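Faucet and Sink Tasks: Data Card and Working Rules
Cukness set, maintained by Aluvell

Summary
The Cukness set holds teleoperated arm recordings at a bathroom vanity. Tasks cover the faucet, the soap dispenser and small items on the counter. This card lists what each recording contains and the rules operators follow. Please read the rules before adding data or training on it.

Workspace
The arm is mounted on a wooden table beside the vanity. Fixed cameras cover the counter, and a small camera rides at the wrist. 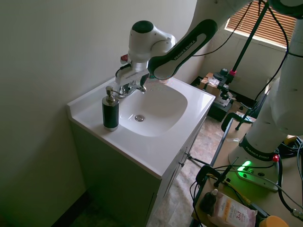
Keep one hand free for the stop button whenever the arm is moving. Nobody reaches over the counter during an episode. If an item has to be moved, end the episode first and start a new one.

Contact with fixtures
Approach handles slowly and let go before changing direction. Do not pull on a spout. Chrome shows reflections of the room, so check the wrist view for faces or screens before a session starts. Episodes with a readable face are deleted and not blurred.
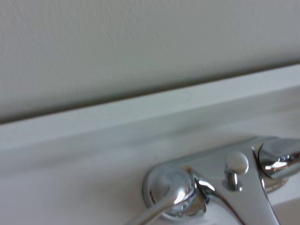

Okeke asked in the issue tracker whether deleting is too strict, given that blurring would save a lot of usable episodes. The rule stays for now. Blurred patches on shiny parts caused trouble in the Stikcombe set, and we would like to avoid a repeat.

Labels
Each episode gets a task name, a result (success, fail, stopped) and a free-text note. Stopped episodes stay in the release. Two reviewers label every episode separately, and a mismatch goes back to both of them.

Counter items
Items may change between episodes but not within one. Record the change in the note field. Close all caps before the arm is switched on, and keep cables clear of the basin.

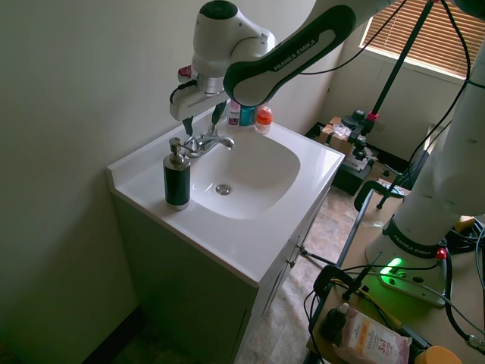
Check the table clamps at the start of each session and again after 14 episodes. A loose clamp shifts the camera view, and the calibration then has to be redone. Write the calibration version in the session file.

Known gaps
Lighting depends partly on the window and varies by time of day. Only one vanity is covered. Left-handed operators are not marked in version 2.

Changes
Version 3 will add force readings, planned for November.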